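Section 4: Setting up the Rinance desk for reggae night (or any small room with a low ceiling)

I've been doing sound at Fikia since June, and before that I did two years of weddings, so take my settings as a starting point and trust your ears after that. You should already have the speakers on their stands and the power run from the wall behind the bar. If you haven't, go back to section 3, I'll wait!

1. Turn every fader right down before you switch anything on. Desk first, speakers last. When you pack up it's the other way round, speakers off first.

2. Plug the bass into channel 1 and the kick drum mic into channel 2. I keep them side by side because I'm forever nudging one against the other all night.

3. Vocals go in 5 and 6. If there's a third singer (there's always a third singer, and they always turn up during the second song) use 7.

4. Press the low cut button on every vocal channel. On the Rinance it's the tiny one under the gain knob, and you'll want a fingernail for it.

5. Ask the bass player to play something they'll really play in the set, as loud as they'll really play it. Bring the gain up until the yellow light flickers on the big notes, then back it off a touch.

6. Do the same for drums, then keys, then voices. Guitar last.

Caution: don't touch the phantom power switch with the faders up. You'll get a thump through the speakers that everyone at the bar will mention to you for the rest of the evening.

7. Set the delay. Bakari Kimaro, who plays on Requena nights, likes his snare echo long and a bit dirty, and I've come round to it. Tap the tempo button 4 times with the hi-hat and turn the repeats up until you get scared, then come down a little.

Note: if you're using the Jika pedal for delay instead, it goes on the aux send and the return comes back into channel 12. Keep the aux on channel 12 at zero or it'll feed itself and howl.

8. Walk the room. Stand by the door, stand by the loos, stand right in the corner where the bass piles up. If it's booming there, take a bit out at 90 on the main EQ and walk round again.

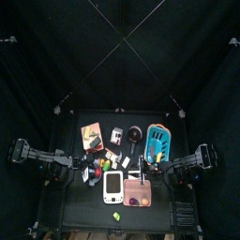
9. Once you're happy, save it all as a scene and give it a name you'll recognise. Mine was called "good one" for months and I had three of them.

Caution: the desk won't ask before it saves over an old scene, so check the number on the display first.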